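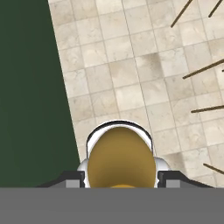 Rod Pickup in Simulation with a Wrist-Mounted Camera

Course Projects Reports Code Schedule Contact

Courses > Robotics Lab > Student Reports > Rod Pickup

April 2018

1. Summary

The project goal was to have a simulated arm locate thin rods on a tiled floor, close a two-finger gripper on one of them, and lift it clear. All work was done in simulation. The controller takes its input from a single camera on the wrist. The final version completed 37 more trials than the baseline out of the same set of 200. Most remaining failures come from rods that are only partly inside the camera view.

2. Setup

The simulator is Stedau, which the course provides. The arm model and the gripper model were used without changes. Object placement, camera settings and the trial runner were written for this project and are kept in a package called Tidel.

The floor uses a beige marble tile texture with gray grout lines. A plain gray floor was used at first and was dropped in week 2, when it became clear that line detection on a blank background told us very little. The grout lines are straight and thin, and so are the rods, so the tile floor is the harder case. A flat dark green surface borders the tiles and is treated as a region where no rods are searched for.

The wrist camera sees the fingers and the white gripper housing at the bottom of every image. These pixels never change relative to the camera, apart from finger travel, and are removed with a fixed mask. The mask was drawn by hand with the fingers open. It also covers the gray part of the arm along the lower edge.

3. Detection

Each image goes through the following steps.

3.1 Apply the gripper mask.

3.2 Segment the green region by hue and discard it. Its boundary with the tiles is the strongest edge in many views, and the first detector reported it as a rod.

3.3 Convert the rest to a color space with separate lightness. Keep pixels close to the rod brown.

3.4 Fit line segments to what is left. Merge segments that share a direction and lie within 5 pixels of each other.

3.5 Reject segments that run parallel to the tile grid and have low saturation.

Step 3.5 does most of the work against grout. Blotchy tiles still pass step 3.3 at times, but they rarely produce a segment long enough to keep.

Rods cast no shadows in our render settings. An early plan to estimate height from shadows was abandoned for this reason, and floor height is passed in as a constant.

4. Grasp selection

The grasp point is the midpoint of the visible segment. The gripper rotates until the closing direction is perpendicular to the rod. If either end of the segment touches the image border, the rod is marked incomplete and the arm moves toward that border before a second image is taken. The baseline had no such step and grasped at whatever midpoint it found, which left long rods hanging badly off center.

5. Results and failures

Both controllers ran on the same starting layouts. A trial counted as complete if the rod was held clear of the floor at the end of the run.

Failures fell into two groups. In the first, two rods at similar angles were merged into one segment in step 3.4. In the second, only the tip of a rod was visible and the segment was too short to give a reliable angle. Lowering the minimum length helped with tips and let more tile smudges through, so the setting was left alone.

6. Remaining work

The merge rule should compare end points as well as direction. The mask should follow the finger joint values. Both changes are planned for July, along with a run on a second floor texture.

Back to top | Robotics Lab course pages | Contact the course office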